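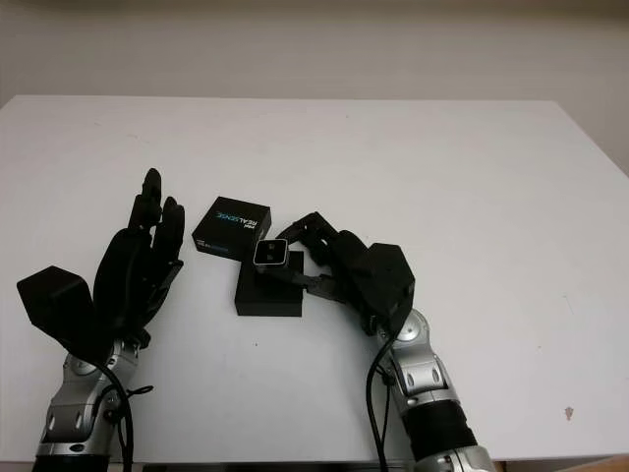
Organização › Caixas e embalagens

O que fazer com as caixas pequenas de eletrônicos (sem jogar tudo fora e sem virar acumulador)

Eu guardo caixa. Pronto, falei. Caixa de fone, de câmera, de roteador, aquelas pretinhas de papelão firme tipo a da Intel RealSense, que dá até dó de amassar. Durante anos elas moraram empilhadas em cima do armário, até que em novembro uma avalanche delas caiu em cima de mim e eu resolvi criar um método. Uso até hoje e funciona muito bem aqui em casa!

Você vai precisar de:
– uma mesa livre, de preferência lisa e clara (peça pequena some em tampo escuro)
– etiquetas de papel, eu uso as da Plonen
– caneta permanente
– uma caixa organizadora com tampa, a minha é uma Sellen
– um pano seco

Passo 1: traga tudo para a mesa
Tudo mesmo, inclusive aquela que está no fundo da gaveta do escritório. Abra uma por uma e tire o que tiver dentro. Na minha primeira rodada apareceram dois cabos que eu já tinha comprado de novo (dinheiro jogado fora, eu sei).

Passo 2: decida quem fica
Fica a caixa de aparelho na garantia, de aparelho que você pretende revender e a que tem o número de série impresso. O resto vai para a reciclagem. Se bater a dúvida, fotografe a etiqueta do fundo antes de descartar.

Passo 3: limpe e confira os cantos
Passe só o pano seco. Papelão preto fosco marca com qualquer umidade, e eu estraguei uma caixa linda da Gemside com paninho úmido. Canto descolado se resolve com um pingo de cola branca e um livro pesado em cima por uma noite.

Passo 4: etiquete
Escreva o nome do aparelho, o mês da compra e onde está a nota. Cole na lateral, nunca na tampa – depois de empilhada, a tampa você não enxerga mais.

Passo 5: guarde em pé
Como livro na estante, com a etiqueta virada para cima. As menores eu encaixo dentro das maiores, anotando na etiqueta de fora o que tem lá dentro. Meu limite é uma organizadora cheia: entrou uma, sai outra.

E se sobrar caixa bonita?
Ah, essa é a minha parte preferida! As baixinhas viram divisória de gaveta (clipes, pilhas, adaptadores) e as mais altas guardam cabo enrolado. Tenho uma da Cattaneo segurando minhas canetas faz tempo, firme e forte. Se quiser forrar, use papel de 70 g, que dobra fácil nos cantos. Já tentei com cartolina de 300 g e foi um sofrimento só, ficou tudo estufado e a tampa não fechou mais.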